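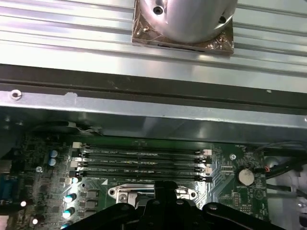 November 9, 2025
by Omerović

My old desktop computer stopped starting in June. I pressed the button, the fans turned for 2 seconds, and then everything was quiet again. I left it under the desk for the whole winter, because I had a laptop and because I was a little afraid of opening it. Last weekend I finally cleared the dining table, put down a towel and took the side off.

I should say that I am not a technician. I bought this computer second-hand when I moved to Ustitz Street, from a small shop called Celtora which has closed in the meantime. The man in the shop told me it would last me six years if I kept it clean. It lasted longer, and I did not keep it clean.

The dust was the first job. I carried the case out to the balcony and used a soft paintbrush and a can of compressed air, holding the fan blades with one finger so they would not spin. The colour of what came out was grey, almost like felt, and I was ashamed. My advice is to do this outside and to wear an old shirt. My neighbour's washing was on the line below, so I waited until she brought it in.

After this I took out the memory. I had read on a forum that a computer which starts and stops again very often has a bad contact there, and that it costs nothing to try. You push the small latches at the ends of the slot outwards and the module lifts up by itself. One of mine was stiff and I was afraid to break it, so I went and made a cup of tea and came back. On the second try it came out easily. I suppose I was pushing in the wrong direction before.

With all four slots empty the board looks much bigger than I remembered. I cleaned the gold contacts of each module with a white eraser, the ordinary kind from the school supplies shelf, and then wiped them with a cloth which does not leave fibres. I put the modules on a sheet of paper and wrote beside each one where it had been. Perhaps this is too careful, but I have put things back in the wrong place before (a tap, a bicycle brake, the drawers of a wardrobe) and I did not want to do it again.

The screws went into an egg carton. I labelled the cups with a pencil: side panel, drive, fan, unknown. There were 11 screws at the end of the morning and two of them were in "unknown". They are still there.

Then I put one module back, only one, and pressed until both latches closed with a click. It needs more force than I find comfortable. I connected the power and the screen and pressed the button. The fans turned, and they continued to turn, and after a moment I saw the old start page with the Carnura logo, which I had not seen for months. I was so pleased that I took my tea and just sat looking at it.

I added the others one at a time, switching off and pulling out the plug between each. The third one made the computer stop again, in the same way as in June. I tried it in another slot with the same result, so I think the module itself is finished. A used one costs less than 100 dollars, much less in fact, but for my letters and photographs I don't believe I need it.

Now the computer is back under the desk, standing on two pieces of wood so it is a little higher from the carpet. The side is closed with the screws I am sure about. Next I would like to copy the photographs from the old drive and put them in some kind of order, starting with the ones from my parents' garden, which have no dates at all.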